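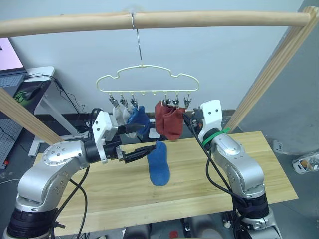
Week 6 notes: Where fame comes from (and who pays for it)

Hi all. I typed these up from my own scribbles after Friday, so they follow the order I talked in, more or less, with the tangents left in. If you missed class, read these and then get the discussion part from a friend, since I can't reproduce the shouting match over talent shows.

1. Being known, and being known for something

We started with the old complaint that famous people used to be good at things. I asked you to put a date on "used to" and you gave me every decade from the twenties to the nineties. That should make us a little suspicious! People were grumbling about empty celebrities back when the celebrities were in silent pictures. Gossip columns filled up with heirs and party guests who had never acted, sung or hit a ball in their lives.

What I do think has changed is how you get in the door. It used to be that a studio, a paper or a record label had to pick you. Those places still exist, but you can now turn up with your own audience and let them come to you. I called this "bring your own crowd" in class and I'm going to keep calling it that, so please know it for the midterm.

2. The Lutinier case

This is the dating show from the reading packet, the one at the lake house. Go back and look at the pay section. The contestants in the first season got a small daily fee and signed away nearly everything else, including the right to complain about the edit. One of them, Tín Trương, left in the second episode with 2,000 followers and no plan. By the time the reunion aired in December he had a podcast, a line of hot sauce and a manager.

Tín never won anything on the show. He barely spoke! What he had was one argument over a kayak that got clipped and passed around until people felt they knew him. Several of you said this was luck, and sure, the kayak was luck. The podcast every single week afterward was work, and pretty dull work from the way he describes it in the interview (page 17 of the packet, second column).

Keep the producers in view too. The company behind Lutinier shot 268 hours of footage for the first season and used a sliver of it. Somebody sat in a dark room and decided who was the sweet one and who was the snake. When we say a contestant is "just being themselves" we're skipping over that person in the dark room.

3. Parasocial, in everyday words

A parasocial relationship is one that runs in a single direction. You know the host's dog's name and the host doesn't know you exist. The term comes from the fifties, from people writing about radio and television, and it was never meant as an insult. I have one with a baking show judge. I've defended her at Thanksgiving.

Where it gets sticky is money. Zuteo, the paid message app in the reading, sells you a thirty-second hello from a person you feel close to. Is that a souvenir, like an autograph, or is it something else? Vinh Đàm argued that it's the same as a signed photo and the rest of the back row disagreed loudly. I'm with Vinh on most of it, although I get uneasy when the app starts sending "I miss you" reminders to people who haven't bought lately.

4. Who gets sneered at

Look at the insults in the columns I handed out. Women on these shows get called dumb, fake and greedy. Men doing the same job get called lazy, or nothing at all. We went through 62 headlines and the pattern was hard to miss. You can dislike a show (I dislike plenty of them) and still notice that the contempt lands harder on some people than on others — and that the network cashing the checks hardly gets mentioned.

For next time

Read the Nolex chapter, the one on sponsorship deals. Skip the appendix, it's all contract language.

Write one page on a person you know from a screen and can't name a skill for. Tell me how you first heard of them and who was making money at that moment. First person is fine. No family members, please, after last year.

Bring the packet again. We still have to do the second half of the kayak interview.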